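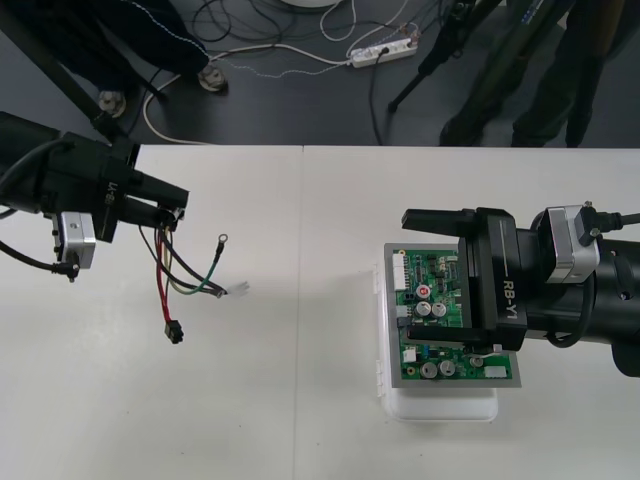 Incidencia: el módulo Dalar no carga las fichas pregeneradas
Estado: resuelta
Producto: Kramer, edición digital para mesa virtual

Lunes, 9:40. Un mecenas avisa de que, al importar la aventura, aparecen los mapas y los monstruos pero la carpeta de personajes sale vacía. Usa la versión 2 del módulo.

10:15. Reproducido en una partida nueva. En una partida creada con la versión anterior las fichas sí cargan.

11:05. Le pedimos que desactive el resto de módulos. Sigue igual — descartado el conflicto con el bestiario de Dillo.

12:30. Encontrado. El compendio busca las fichas en la carpeta "Drilleck", el nombre antiguo de la ciudad. En la maquetación final se cambió por Dalar y la ruta quedó sin actualizar. Afecta a 5 personajes.

16:20. Subida la corrección. Hay que borrar el módulo, instalarlo otra vez y reimportar solo los personajes. Las notas del director no se tocan.

17:10. El mecenas confirma que ya le salen todos. Pregunta también por la errata de la página 80 del PDF (tirada de miedo). Se abre ticket aparte.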